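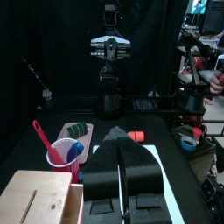
I finally made my grandmother's lemon pancakes last Saturday, and oh, they were good! The batter sat for 20 minutes (Wanda Mbeki told me to wait, and I'm so glad I listened), and then I cooked them low and slow in butter. They came out puffy, with crisp little edges - exactly how I remember them. I ate four standing at the stove. Next time I want to try buttermilk, and maybe blueberries if the market in Rernusby still has them.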